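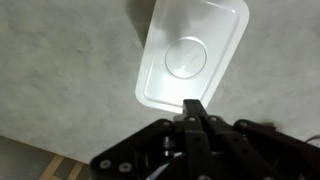
Review: the Katsaros good practice pack for small gripper arms

I bought the Katsaros pack in July, for our workshop in Hetville, where we have two small arms on benches and a group of people who use them in turns. It is a ring binder of 26 pages, a set of printed cards for the wall, and a log book. You also get a file with the same text, so you can change it for your own place. The order number on my invoice was 3602, if anybody wants to ask Katsaros for the same edition.

First, what it is for. The pack does not replace the real safety standards, and the first page says so clearly. It takes the duties you already have (risk assessment, stop button, training, records) and turns them into rules for one bench and one arm. I have read some standards in the past and I always got lost by the third chapter. With this one I could start the same afternoon.

The part I like most is the chapter on the pick area. We practice a lot with a white plastic tray on a gray surface, and I had never thought that this needs rules. The pack asks you to write down which part of the object the fingers may touch, and how fast the arm may go in the last bit before contact. For a tray, it says to choose one place on the rim and keep to it for the whole session. We used to let each person decide, and then we wondered why our notes did not agree with each other.

The chapter on screws and cables is short but very practical. Before every session you look at each visible fastener on the gripper, you touch the cables near the joints with the power off, and you sign. The card for this has 12 lines. I found it too many in the beginning, but after two weeks it takes me less time than making coffee. A cable close to a moving link is marked as a reason to stop, also when it has never caused a problem. I agree with this, although one of my colleagues finds it exaggerated.

Now the weak points. The language on the cards is heavy in places. "The operator shall ensure non-presence of extremities" could be "Keep your hands out" and everybody would understand it faster. I wrote new cards for our wall with simple words, and the license allows it.

The page on lighting disappointed me. Glossy plastic gives bright spots in the camera view, and white on light gray is not easy for every system. The pack has only one paragraph for this, and it tells you to "avoid reflections". It does not tell you how. We solved it by moving the lamp and writing its position in the log book.

Also the log book paper is thin, and a normal marker goes through to the other side. Use a ballpoint pen.

I compared it with the Drikport checklist, which is free. Drikport is good for larger cells with a fence, but for an arm on a bench I had to cross out half of it. The Kuscombe guide is nicer to read and has better drawings, but it has no log book and almost nothing about who is allowed to change the settings. In the Katsaros pack this is one clear page: one name per shift, written on the card, and a change without a signature is taken back.

Delivery was slow, and the binder arrived with one bent ring - they sent a new one after my second email.

I give it four stars out of five. I would buy it again for a school lab or a small workshop with shared arms. If you work alone with one arm, the file without the binder is enough, and they sell it separately.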